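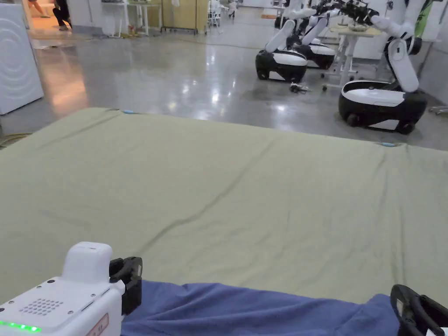
Textile handling notebook, Drudasbridge workshop
Monday, August. Entry by Sarmīte Koppel.

Purpose of the session: to settle the folding order for the blue cloths before the Stumine linen instructions are rewritten. The present wording allows two readings of "fold to the centre", and the two readings give bundles of different thickness.

Surface. The olive-green sheet was kept as the working cover. It is to be laid flat over the full surface and smoothed from the middle outwards. Soft creases are acceptable provided that none stands high enough to catch the edge of a cloth. The light-blue markers at the back edge are to remain in place until the series is closed, and colleagues are asked not to shift them when the sheet is straightened.

Cloths. Blue only, from the Samonte lot. Each cloth starts at the near side of the sheet, loosely folded, and is opened fully before the first fold is attempted. Working directly from the bunched state was discussed and set aside for the present; Lenni Pitkänen wishes to return to it once the flat method is agreed.

Order adopted:
Open the cloth and find two neighbouring corners.
Lay it square to the near edge of the sheet.
Fold the far edge to the near edge. Press along the fold.
Fold left to right. Press again.
Turn the bundle so that the closed fold faces the back.

Remarks. The second fold remains the weak point. Where the first has not been pressed, the upper layer creeps and the corners no longer meet. A slower hand at this stage is preferred to correcting the bundle afterwards. Colour contrast between cloth and cover is good and edges are easily judged, which was not so with the grey cover used in the Jimusero series.

Record keeping. Results are to be entered on sheet 66, one line per cloth, with the initials of the person folding. Bundles out of square are to be entered as they stand and not refolded.

Outstanding: revised wording for the third step (L.P.); a second olive-green sheet, so that one may be washed while the other is in use; a decision on whether the cloths should be ironed before the next session. I would favour leaving them as they are.

S.K.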